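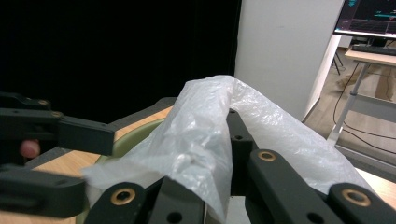
Fig. 4. Translucent white bag, bunched up, with the pale green bowl behind.

4. Scrap bowl and bag

4.1 What this section covers

Setting up an open bowl on the counter for peelings, coffee grounds and trimmings, using a thin plastic bag as a liner. It also covers changing the bag and deciding whether you want one in the first place. The Skernavcombe kitchens have tried it both ways, and we are not convinced the bag saves much work. You still wash the bowl. You wash it less often, if the bag holds, and thin bags don't always hold.

If your food waste goes to a collection that refuses plastic, skip to 4.5.

4.2 What you need

A bowl with a smooth rim. The steps below were worked out on one measuring 170 mm across the top.
Thin bags without holes. Produce bags will do, after the check in 4.3.
A cloth or paper towel.
A trash can with a lid.

Note: Katska sells a roll of bags labeled for bowls. We compared it with ordinary produce bags over the month of March and could not find a difference worth paying for. The Prutis clip ring is meant to hold the bag to the rim. It does hold, but you have to take it off with dirty hands every time, and then there is one more thing to wash. Buy it if you like. The steps here don't use it.

4.3 Checking and opening the bag

1. Dry your hands. Thin film clings to damp fingers and to itself.
2. Find the open end. On a bag that has been wadded up in a drawer, this can take longer than everything else in this section. Look for the end without a seam.
3. Rub the two layers between finger and thumb until they part.
4. Pull the mouth open with both hands and swing the bag once through the air to fill it. Shaking it harder does nothing we could measure except make noise.
5. Twist the mouth shut and press gently. If the bag goes flat while you hold the twist, it leaks. Use it for dry trash.

The packet may tell you to iron out the creases by hand first. Don't bother. A creased bag lines a bowl as well as a smooth one, and stretching the film flat is how most of ours got torn.

4.4 Fitting the bag to the bowl

1. Stand the bowl on the counter, away from the stove.
2. Lower the closed end of the bag into the bowl. Leave it slack.
3. Push the film down to the bottom with your knuckles. Fingernails go through it.
4. Fold the mouth of the bag outward over the rim, all the way around. You want a cuff of 2 inches or more. A shorter one slides in with the first heavy handful.
5. Press out the air trapped between bag and bowl. If the bag keeps puffing up on one side, lift the cuff there, push the bulge down, and fold the cuff back.
6. Drop in something with a little weight, such as a potato peel or a used tea bag, before you add onion skins or anything else that blows around.

Caution: Keep plastic bags away from babies and small children. Put spares in a closed drawer, and don't leave an empty bag lying on or beside the bowl.

Caution: Let pans and drained food cool before anything from them goes in. The bag will soften long before you notice.

Changing the bag

Change it when the bowl is three-quarters full, or at the end of the day, whichever comes first. Gather the cuff inward, twist, and lift slowly with your other hand under the bag. Carry it over the bowl as far as the trash can if the distance allows. One kitchen kept a tally and got through over 27 bags before a bottom gave way. Another lost its second one on the floor. We would not plan on the higher figure.

Wipe the bowl each time. Wash it with soap if there is any liquid in it, even a spoonful.

4.5 Doing without the bag

1. Put a folded paper towel in the bottom of the bowl, if your collection accepts paper.
2. Fill as usual.
3. Tip it out after each meal and rinse the bowl right away.

The Thammasiri kitchen has worked this way from the start and reports no more smell than the others. We checked, expecting to find otherwise, and have nothing to add to their report.

Section last revised 25 January 2022. For drain strainers, see section 5.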